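Leave the Kitchen Table Alone

By Nazmiye Gezer
November 2019

Every fall, right when the big holiday meals start breathing down our necks, the magazines at my dentist's office tell me to clear off my kitchen table. Clear it completely! One bowl of lemons is allowed. Maybe a candle, if the candle is beige. I have been reading this advice for most of my adult life and I would like to say, as a person who has raised two kids and fed a lot of people, that I think it's bad advice and I'm done feeling guilty about it.

My own table is round, and I bought it secondhand off a porch on Kennedy Street for 65 dollars. I wanted a round one because you can always squeeze in another chair, and because my grandmother's was round, and (fine) because it was the only one that would fit in my sister's car. At any given moment there's something on it that belongs in a cabinet and something that belongs in a toy box, usually right up against each other. The magazines call this clutter. I call it four o'clock in the afternoon.
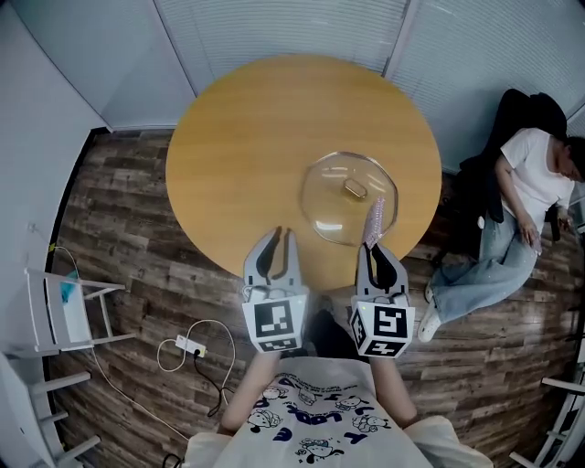 A glass lid and a bit of pink sparkle on a round table.

I mean, look at that pair. One of those goes with dinner, and the other one is pink and glittery and doesn't need to explain itself to anyone. I love a glass lid, by the way. I'll take a glass lid over a metal one any day of the week, so I can check on the rice without letting the steam out, and I will defend that position at length if you come over.

But back to the table. A couple of years ago I got talked into doing it the proper way. My friend Miyuki Tsuchiya had signed up for one of those decluttering courses at the Cadus library branch, and she had a spare handout, and I was in a mood. So I bought a set of bins. They're from Clesby, the home store out past the tire place, and they came to 107 dollars, which I still can't say out loud without wincing. More than the table! We had a bin for crafts, a bin for mail, a bin for what the handout called "items in transit." For a while the table looked terrific. I kept walking past it to admire it.

The trouble was that we stopped sitting there. The kids took their stuff to their rooms, bins and all, and shut the doors. I'd be chopping onions by myself with a lovely bare table behind me. My husband read the paper in the den. It was like living with very tidy roommates. I didn't put it together until my younger one came down one evening with a fistful of stickers and asked if she was allowed to use the table. Allowed! I told her to bring everything she had.

Now, I'm a reasonable woman and I do see the other side. I don't want to find beads in the soup. I have picked glitter out of a butter dish, and out of the dog, and out of my own eyebrow in the middle of a parent-teacher conference. Anything with sequins or sparkle on it sheds, whatever the package says, and that shiny wrapping stuff is no better once you start pulling it apart.

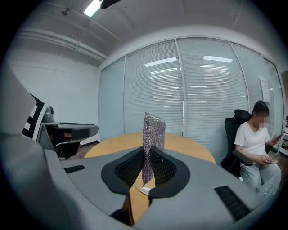 So we have rules at our house, but they're small ones. Food gets wiped up when it spills. Scissors go back in the drawer. At supper, everybody pushes their own pile to the middle, plates go around the outside, and the pile just sits there and eats with us. That's the whole system, and it didn't cost me a penny at Clesby.

Miyuki thinks I've given up, and she's said so, kindly, over coffee at that very table, with her elbow on somebody's spelling homework. Her own place in Ullus Heights is gorgeous and I always feel like I should take my shoes off twice. I notice, though, that we have coffee at mine.

If company's coming this month and you've been eyeing that heap next to the salt shaker with dread, I'd say move it over enough to set down the potatoes. Your aunt has seen a sticker sheet before. She may even want to play with it, mine did, and she went home with a purple star on her cardigan.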